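Burger bar for a family party — how do I keep the tomato from soaking the buns?
Posted by Merja Turunen, Jul 25, 2021

I'm doing a build-your-own burger lunch for 22 people at my sister's place in Jarcombe. Last time I stacked everything ahead and the bottom buns were mush by the time we ate! Can I get anything ready early, or do I have to slice it all at the last minute?

Kauko Saarinen
Keep it all apart until people are ready to eat — buns, cheese, tomato, everything.
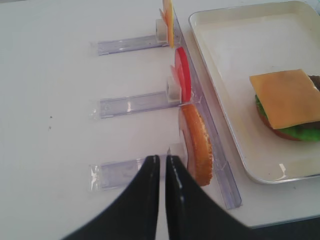
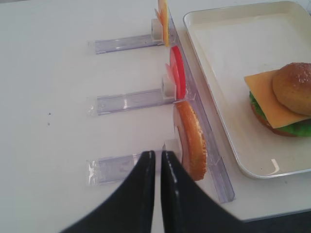
Slice your tomatoes an hour ahead, salt them lightly and lay them on paper towels (flip them once). You'd be amazed how much water comes out. Then toast the cut side of the buns in butter till they're really golden, and put the cheese right on the hot patty so the tomato sits on top of that and never touches the bottom bun. I did 60 burgers this way at a September cookout and had zero soggy ones. Lettuce under the patty helps too, but dry it well or you're back where you started.

Reijo Tikkanen
just buy better buns

Aarne Toivonen
Agree with Kauko on the toasting. I'd use plum tomatoes, they're a lot less watery. And put the mayo on the bottom bun, it seals it pretty well. Ketchup doesn't!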